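Dillwood day centre to extend places for disabled adults

The Tijani Trust has confirmed that its day centre in Dillwood will offer more places to adults with learning disabilities from September, following the renewal of its lease on the ground floor of Erari House.
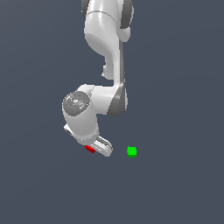
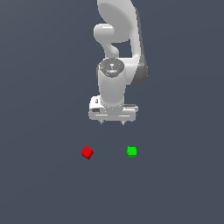
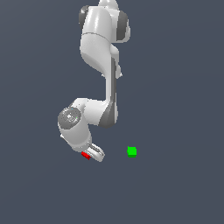 The new places will be open to people aged 18 and over who live in Dillwood or the neighbouring parishes. Priority will be given to those leaving school this summer and to those whose main carer is a parent over the age of 70. Attendance may be for a full day or for mornings only, and transport can be arranged for members who are unable to travel alone.

Golshifteh Fallahi, who has managed the centre for six years, said that demand had grown steadily. "Families have been asking us for longer hours and for a wider choice of sessions. The lease allows us to plan beyond the next twelve months — something we have not been able to do until now."

The weekly timetable will continue to include cookery, pottery, music and travel training. A supported work scheme with the Trollano garden nursery, which began as a trial in March, will become a permanent part of the programme. Members on the scheme spend 3 hours a week at the nursery with a support worker.

The Trust provided 3,633 day sessions last year. It has set aside a hardship fund to help with meal and transport costs, from which grants of up to £100 may be made to any member in a single term. A further £1,000 has been given by former members' families towards new kitchen equipment.

Applications should be made in writing to Fedir Stetsiuk, Admissions Officer, by the end of June. Applicants and their carers will then be invited to visit the centre and to discuss the support required. Forms are available from reception between 9.30am and 4pm, and large print and easy-read copies can be supplied on request.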